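Sostberg swaps plastic for metal
8/31/20

Pappas, the hardware store on Ilik Street, has cleared out its plastic tubs and gone over to gray metal bins – 200 of them, ordered in May. Shoppers can take home the old tubs for free, limit seven. Some 30 went in the first hour, mostly to people who had come in for screws.

The new bins are open on top, heavy, and already scratched. The store calls this character. A brush is the recommended cleaning tool, and Pappas happens to sell brushes. 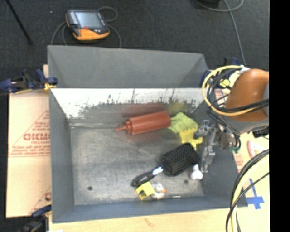
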